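Category: Rivers and streams | Hydrology | Sediment transport

Bed load is the part of a river's sediment that moves along or very near the channel bottom. It includes sand, gravel, cobbles and, in steep streams during floods, boulders. The grains roll, slide or travel in short hops, a motion called saltation. Bed load is usually treated separately from suspended load, the finer silt and clay that turbulence holds up in the water, and from dissolved load, which is carried in solution.

The boundary between bed load and suspended load is not fixed. A grain of medium sand may roll along the bottom at low flow and be lifted into suspension when the river rises. For this reason many engineers use the term bed-material load, meaning everything in transport that is also found in quantity in the bed itself, whatever its manner of travel.

Movement starts when the force of the water on a grain overcomes its weight and the friction holding it in place. The force per unit area that the flow exerts on the bed is called shear stress, and it increases with water depth and slope. The value at which grains begin to move is the critical shear stress. It depends on grain size, but also on how the grains are packed. Small stones sheltered behind large ones need a stronger flow than their size would suggest, while large stones that stick up above their neighbors move more easily.

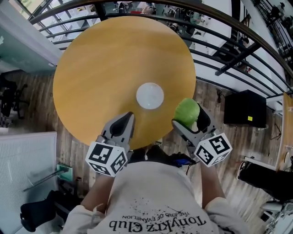

Many gravel rivers develop a coarse surface layer, known as armor, over a finer mixture below. Armor limits transport during ordinary flows. When a large flood breaks it up, the finer material underneath is exposed and transport rates can rise sharply.

Measuring bed load is difficult. The oldest common method is a portable sampler, a metal mouth with a mesh bag behind it, lowered to the bed for a set time and then raised and emptied. Results vary a great deal from one sample to the next, even in steady flow, as the grains tend to move in pulses. Pit traps set into the bed give a more complete record but fill quickly in floods. Other methods include tracer stones fitted with radio tags and steel plates with sensors that record the impacts of passing gravel.

The Husadgate station, on a gravel reach of the Grummont River, combines several of these methods. It has 9 impact plates set across the channel and 2 pit traps downstream of them. In one November flood the plates registered movement across the full width of the bed, and tagged stones were later recovered as far as 70 meters from their starting points. The Kramer reach upstream is used for comparison — it is steeper and has heavier armor.

Dams interrupt bed load almost completely. Gravel settles where the river enters the reservoir, and the water released below the dam carries little or none. The channel downstream may then cut into its bed, and gravel bars used by spawning fish may shrink. Below Komstead Dam, gravel is placed along the bank so that high flows can carry it away — a practice known as gravel augmentation.

Last updated December 30, 2024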